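Bin picking notebook, Monday, 9:40 am

Continuing the first-contact comparison. Question is still the one from January: does it help to bring the finger down slowly and stop on contact, or is the depth estimate good enough now that we can go straight to the planned height and close? Corey Sheehan thinks the depth is good enough. I wasn't sure, so we set it up as a paired run on the same object list.

Names, so we stop mixing them up in the logs:

Munon = go to planned height, close, lift.
Jisum = same plan, but guarded descent for the last stretch, stop on contact, back off slightly, then close.

Both use the same grasp proposals. The proposals come from the Cartwright checkpoint, the one before the crop change. I did not use the newer one even though it scores better offline, because the January runs used Cartwright and I want to be able to put the tables side by side.

Setup notes. Bin clamped at the corner, tape marks on the table checked before starting. Ran the hand-eye check first thing and it was fine, so no recalibration. Lights on, blinds down. Last week the afternoon sun got into the bin and I threw out a whole block over it, so please leave the blinds alone while this is going.

Order of methods was shuffled within each block. I reset the objects by hand between blocks from the printed layout sheet. It is slow and the layouts do not come back exactly the same, but they come back close enough that the proposals mostly land on the same objects.

10:55 am

First blocks done. Most of the round and soft things behave the same under both methods. The difference is in the flat parts, as expected. Under Munon the finger either arrives a little high and slides over the top or arrives low and pushes the part into the floor of the bin. When it pushes, the part tends to skate toward a wall, and then the next proposal is a wall grasp, and those are bad for both methods. So one bad descent costs more than one attempt. The current scoring doesn't show that, since it treats every attempt as independent.

Spent a while on the orange bracket. It is flat and long, with holes on the top face, and the proposal network likes the ends more than I do.
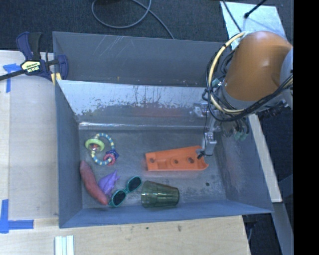 Fingertip at the right end of the bracket, bin 1, fixed camera.

The contact threshold matters more than I had assumed. Started at 4 N. At that setting the guarded descent triggered early a few times with nothing under the finger, and I think it was the cable bundle tugging on the wrist as the arm reached far into the bin. Going higher fixes the false stops but then we are pushing on the part again, so we lose the reason for doing it. Left it at 4 and added a short bias reset at the pre-grasp pose. That took care of most of the false stops. A better cable route would probably do the same job, but I don't want to touch the arm halfway through a comparison.

Also logged: the stop event is time-stamped by the controller and the images by the camera machine, and the two clocks had drifted. Fixed by restarting the sync service. Blocks from before the restart have the right outcomes but the image matched to each contact event may be off. Flagged them in the sheet with a "t" in the notes column.

2:15 pm

Finished the last block. Totals for the day: 216 attempts run, 200 kept. The rest were dropped for reasons unrelated to the grasp, mainly protective stops on the bin wall and a stretch where I had loaded the wrong layout sheet. I dropped those before looking at outcomes. The list of dropped attempts is in the Stolell folder next to the raw logs, with a reason for each, so anyone who disagrees can put them back.

Result in short. On soft and rounded objects I can't tell Jisum from Munon. On flat rigid parts Jisum is clearly ahead, and most of the gain comes from not shoving the part on the way down. Cycle time is worse. The guarded stretch adds almost 2 seconds per attempt, and that is with the descent speed as high as I felt comfortable running it. For thin parts I would pay that. For everything else it is wasted time.

Corey's view after looking at the logs: depth is fine on the objects, and the trouble is the bin floor. The gray floor is scratched and stained and the estimate there wanders, and the planned height for a flat part is really a floor height plus a thickness. I think he's right. It would explain why the error looks the same across different flat parts in the same region of the bin. He suggests fitting one plane to the empty bin at startup and using that for anything thin. Cheap to try, and if it works we may not need the guarded descent in most cases.

What I don't trust yet: only one bin, only one finger pad, and the pad is getting worn. Transparent objects are also a separate problem. The green cup gave poor depth under both methods and I would leave it out of the flat/round split altogether.

To do

Empty-bin plane fit, then rerun the flat parts only, both methods.
New finger pad first, and note the change in the log header.
Change the scoring so a part pushed to the wall counts against the attempt that pushed it.
Ask Corey for his script that plots contact height against position in the bin. Mine has the axes swapped.
Move the cable bundle once the rerun is finished.
Copy today's logs off the arm machine before the disk cleanup runs tonight.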